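# The Slow Return of the Heel of the Loaf

My grandmother kept the ends of bread in a paper sack on top of the refrigerator, and when the sack was full we had bread pudding whether anybody wanted it or not. I mostly did. I didn't think of it as thrift at the time (I thought of it as dessert), and it took me a good long while, and a move to Destby, to start saving heels of my own.

Destby is a bread town. The Brukon bakery opens at six in the morning, and by seven there's a line out past the mailbox, people in slippers, people with dogs, all of them buying more than they can eat before it goes hard. So the town has become quietly wonderful at old bread. You'll find it in soups, under roasted tomatoes, fried in butter with an egg on top, and once, at a church supper in August, ground up inside a chocolate cake that I still think about.
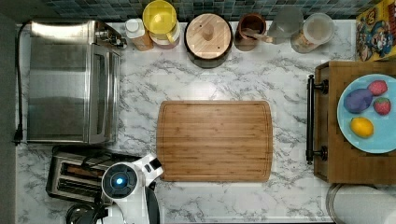 Old bread asks very little of a kitchen, and I say that as someone who has bought too many gadgets. The first job is cutting, while the loaf is firm but before it turns to rock, and a good serrated knife will do it. I like a board with a groove running around the edge, like the bamboo one on the marble-patterned counter, which catches a good share of the crumbs before they get to the floor. Save those crumbs! They go in a jar, and the jar goes in the freezer, and some evening in February they'll be the best part of a plate of noodles.

The cubes want a low oven and your patience. I spread them out in one layer with olive oil and salt, and I stir them whenever I remember to, maybe twice. A sourdough will take longer than a soft white loaf, and a rye will smell so good that you'll eat a third of it standing up.

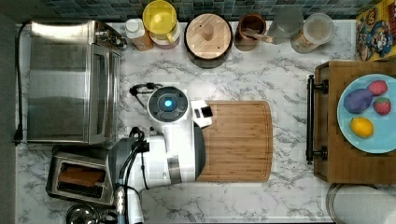 Can you use bread that has gone completely hard? Soak it in milk or broth until it gives when you squeeze it, then use it for pudding, meatballs or dumplings, and throw out any loaf that shows mold.

The women who run the Awad lunch counter, two doors down from the bakery, told me they go through over 50 day-old loaves in a busy week. Most of it ends up in their bread salad, with cucumber and far more mint than you'd dare put in at home. I've tried to copy it and mine is always a little timid. My neighbor says I need to tear the bread by hand, and she's probably right, and I keep cutting it anyway.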